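Keeping a Workbench Quiet and Clean

My bench used to rattle every time I set a wrench down, and my neighbor Kiyoshi Nomura could hear it through the wall (sorry, Kiyoshi!). Foam tiles fixed that. I've had mine since July and I'm still finding uses for them.

1. Sweep first. Grit under foam gets ground into the bench top, so go over it with a stiff brush and then a damp rag. 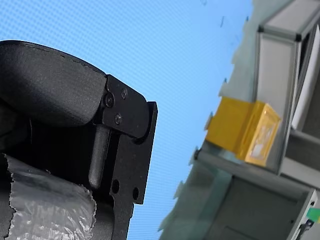

2. Lay the tiles from one corner and press the tabs together with the heel of your hand. If a tab won't sit flat, flip the tile and try the other edge. I like blue, small screws show up nicely on it.

3. Wash them in the tub! A squirt of dish soap in lukewarm water, a soft brush, then stand them on edge overnight. Skip the dryer, please. I curled 4 good tiles that way.

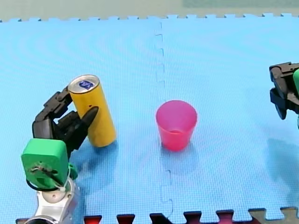

4. Save the old ones. Cut them up with a sharp utility knife and a metal ruler, and you've got knee pads, drawer liners and bumpers for the garage wall. Kadri Liepiņa lined her whole silverware drawer with hers and it's lovely and quiet now.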